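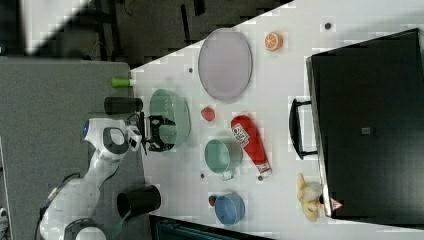
2 min read

# Whitlock kitchen table set

Notes for the play kitchen part of the Zumar collection. Toy food and dishes on a white table, things left where they land. Not a tidy layout, dont straighten it.

## Whats on the table

- dishes: pale green colander, mint green pot with silver handle, blue bowl, big oval lavender plate w/ gray rim
- food: orange slice, small red fruit (filed under "strawberry"), red ketchup bottle
- small red and green one: tomato or radish, label says `veg_small` until someone decides

Ketchup is on its side here. Fine, leave it.

## Contents

- 225 table layouts, 2000 labels total
- 29 item names, see `names.txt`
- one folder per layout, plain text notes inside

## Known problems

- "pot" and "pan" mixed up in the older notes, being fixed for November
- colander counted as a bowl in some folders. Search both
- color names are by eye, so mint / pale green gets swapped alot

## Use

Free for class and research work. Keep this file with the folders.

Last edit 27 September 2024

Related
- Esine cupboard set
- Prudia sink and drainer set
- Zumar item names, full list

Contact | © Whitlock | Back to top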